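事業報告 > 現場自動化支援 > Filivska仕分室 > 中間報告

Filivska仕分室 返品仕分け自動化 中間報告

2024年2月16日
宛:Strobel基金 現場自動化支援担当 Reinhold Vogler様
写:Helmut Hagedorn(仕分室 主任)

取り急ぎ現状まで。体裁は整っていません、すみません。費用の表は別送済み。本報告は作業と人の話が中心です。

先に要点
・アームによる単品の持ち上げ、箱移しは日常作業に入った。ただし午前のみ。
・基板類はまだ人の補助つき。裏面上のときの掴み位置が決まらない。
・柔らかいもの(スポンジ、布)は掴めるが、重なっていると分けられないことが多い。
・人員減なし。担当替えあり。本人たちの受け止めはまちまち、後述。
・3月末の区切りは、基板の項目だけ遅れる見込み。

経緯(前回からの続き)
前回報告の時点では、Nuvumの制御ソフトを入れて腕が動くところまで。その後、把持の学習用に人が遠隔で操作して手本を取る作業を続けてきました。手本は84件まで。目標には届いていません。理由ははっきりしていて、操作に慣れた者が3名しかおらず、その3名は通常の仕分けも抱えているため。繁忙期に重なったのも痛かった。計画の段階で見込みが甘かったと思います。私の責任です。

品目は当初案どおり、家庭用品と電子部品の混載返品。混載をやめて部品だけに絞る案も出ましたが、Hagedornが反対。うちに届く箱は混ざっているのだから混ざったまま練習しないと意味がない、と。結局そちらに従いました。手本の質を考えるとこれで良かったと今は思っています。手間は増えましたが。

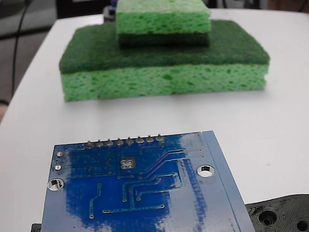 基板について。表を上にしたときは縁を挟めば持てる。裏面上だと、ピンのはんだが並ぶ側を避けたい、取付穴のある側から入れたい、という判断を人は無意識にやっているのですが、これを手本に揃えて入れるのが難しい。操作者によって入れ方が違う。手本を並べて見比べたところ、ある者は必ず角から、別の者は長い辺から入っている。どちらも持てている。しかし混ぜて学習させると中途半端な位置で止まる。対策として、操作の前に「この品はこの入れ方」と口頭で決めてから始めるようにしました。まだ効果を言える段階にありません。

卓の表面が白いため、照明の映り込みで基板の縁が取りにくい件。前回も書きました。照明の向きを変える、卓に敷物を置く、の2案を出し、敷物は段差で指先が引っかかるとの指摘があって見送り。照明は部品待ち。これは予算内で足ります。

スポンジについて。単体なら問題なし。潰れても戻るので把持力の調整も楽です。困るのは重なり。大きいものの上に小さいものが載っている場合、研磨面どうしが向き合っていると上だけ持ち上げるつもりで下もついてくるんじゃないかという心配が現場から出ています。試した範囲では結果がばらばらで、原因をそこに求めていいのか分からない。分けて試験する予定。

安全面。接触停止は設定どおり動作。軽い接触が期間中に2件、いずれも指先部が手袋に触れたもの、けがなし。記録は所定の様式で提出済み。2件とも、落ちた品を人がとっさに拾おうとしたときに起きています。止めてから拾う、と貼り紙をしましたが、貼り紙で直る種類の動きではないと思う。拾わなくて済むよう卓の縁に受けを付ける方向で検討中。丸い縁の卓なので物が滑り落ちやすい、という声もあり。受けの固定方法が未定。

人の仕事がどう変わったか
ここは前回Vogler様から「もっと書いてほしい」とのことでしたので、少し長めに。

まず持ち場。これまで仕分け卓は全員が交代で入っていましたが、アームの卓ができてからは固定気味になりました。操作ができる人は操作、できない人は通常の卓。意図したものではなく、急いでいるとそうなってしまう。結果、操作役の3名から「座りっぱなしで目が疲れる」、他の者から「あちらばかり触らせてもらっている」という、両方の不満が出ました。Hagedornが当番表を作り直し、操作は続けて入らない、必ず通常の卓を挟む、という形に変更。あわせて4名を新たに操作の練習に入れています。練習分の手本は今のところ学習には使っていません。上手くなってからのものと混ぜたくないので。

次に、仕事の中身。午前のうちにアームが単品を箱に移してくれると、人のほうには難しいものが残ります。重なったもの、絡んだもの、袋の破れたもの、何だか分からないもの。以前は簡単なものと難しいものが交互に来て、簡単なものの間に一息つけた。それがなくなった。数字では午前の処理が進んで見えても、午後の卓にいる人はむしろ疲れている。これは導入前には考えていなかった点で、面談で複数人から同じことを言われてようやく気付きました。対応として、簡単な品の一部をあえて人の卓に回すことにしています。効率だけ見れば後退です。基金側で処理量を指標にされる場合は、この点ご考慮ください。

手当。操作役に手当をつけるかどうかで意見が割れており、未決。つけるなら練習中の者はどうするのか、という話になって止まっています。本事業の経費から出せるものではないと理解していますが、念のため確認させてください。

雇用。減員の予定なし。これは開始時に全員に文書で伝えた内容のままです。ただ、欠員が出たとき補充するのか、という質問が先日の打ち合わせで出て、その場で答えられなかった。所長に上げてあります。回答をもらい次第、全員に伝えます。ここが曖昧だと手本取りへの協力にも響くので、早めにほしいところ。自分の手の動きを機械に覚えさせているわけで、気持ちの上で引っかかる人がいるのは当然だと思います。

教える側に回って良かった、という声もあります。長く基板の検品をしてきた者が、持ち方の説明を人に聞かれるようになった、と。これまで言葉にしたことがなかったらしく、当番の合間に書き出してくれています。そのうち手順書に入れます。
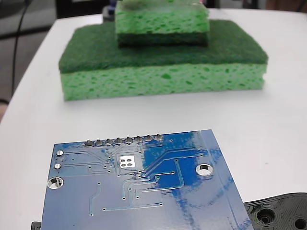
写真:Filivska仕分室 記録係

把持部の部品。3Dプリントの黒い部品は内製に切り替えました。Rumentに発注していた分は納期が読めないため取りやめ、差額は消耗品に充当したい(流用の可否、要確認)。内製品は積層の方向で強さが変わるようで、造形の向きを変えて比べているところ。割れた場合の交換は現場で出来るようにしてあります。交換の手順はHagedornのほかにもう一人覚えてもらう必要あり。今は彼が休むと止まる。

配線。卓の脇を通しているケーブルについて、足が掛かるおそれがあるとの指摘。床に固定するか上から吊るか。清掃の都合もあるので、次の点検のときにまとめて決めます。

記録の取り方も少し。手本と一緒に品目名を手入力していましたが、表記がばらついて後で探せない。「スポンジ」「キッチンスポンジ」「食器用」など。選択式に変更しました。過去分の直しは私がやっています、途中。基板のほうは型名の分からないものが多く、当面「基板(裏面上)」「基板(表面上)」の区別のみとします。重なりについては「重なりあり」の欄を足しただけで、何がどの向きで載っているかまでは書いていない。必要になる気もするが、入力の手間が増えるのでHagedornと相談してから。

遅れている項目
・基板の補助なし把持。3月末は難しい。期限の延長をお願いすることになりそうです。正式の申請書は別途。
・照明の変更。部品が来れば半日の作業。
・卓の縁の受け。設計前。
・操作練習の修了基準。いまは主任の見立てのみ。何か書いたものが要る。

予定どおりの項目
・単品の把持と箱移し。
・当番表の見直し。運用開始済み。
・接触停止の点検。
・面談。全員分終わりました。要約は個人が分からない形にして次回添付します。

お願い、確認したいこと
・Rument発注取りやめ分の流用可否。
・操作手当が対象経費になるかどうか。
・処理量以外の指標を加えられないか。たとえば午後の卓の負担をどう測るか、他の支援先で例があれば教えててください。
・次回の現地訪問、午前と午後の両方を見ていただきたいです。午前だけだと良いところしか見えないので。

以上。抜けがあれば電話ください、午後は卓に入っているので出られないことがあります。その場合はHagedornまで。

関連する報告
・Filivska仕分室 前回報告(遠隔操作の立ち上げ)
・Nuvum制御ソフト 導入時の確認事項
・接触記録の様式と記入例
・当番表の見直しについて(所内向け)
・Strobel基金 現場自動化支援 経費の手引き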